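7 min read

The grant came with 1013 conditions, and Iolanda Rocha had been hired to say they were reasonable.

She read them in the guest room at Clulcombe with the window open. Condition 12 said Ponholm would lower its duty on imported fish to nothing. Condition 13 said Ponholm would be free to set its own duties. She put a pencil mark between them and went down to dinner.

"You've found the twelve and thirteen," said Sunil Mollah. He had negotiated for Ponholm since May and had stopped wearing a tie.

"Which one wins?"

"Whichever one Hafstein reads first."

Hafstein was the donor. It had given Ponholm a cold store, a customs shed and a training course, and it sold Ponholm most of what went into the cold store. Heiðrún Briem, who spoke for it, called this partnership. She used the word over the soup and again over the fish, and Iolanda, who had heard it in four capitals, ate her bread.

"We lend 300 million," Briem said. "Nobody forces them to borrow."

"And if they don't?"

"Then the preference lapses. Those are separate matters."

"They're in the same folder."

"It's a large folder," said Briem.

Mollah laughed, but he was looking at his plate. He had a cousin with two boats. The last agreement had promised that small boats would be consulted, and a man had come out from Hafstein with a form. The cousin had signed it. He still didn't know what he'd been asked.

After coffee Iolanda went looking for Ferhat Akgül, who had written the economic annex. It predicted growth for everyone by the tenth year.
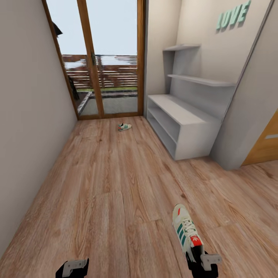
She found him on the back steps, smoking.

"Where does the growth come from?" she said.

"From the model."

"And before that?"

"I was told what it should come to." He moved over so she could sit. "It was 100 pages of algebra. You're the first to ask."

She thought of her own report, which was due in the morning and already had a title. Somebody at Hafstein had supplied it. Upstairs she crossed out "reasonable" and wrote "numerous." It looked like cowardice, so she put the first word back in, with a question mark, and then sat there wondering who would be paid to take it out.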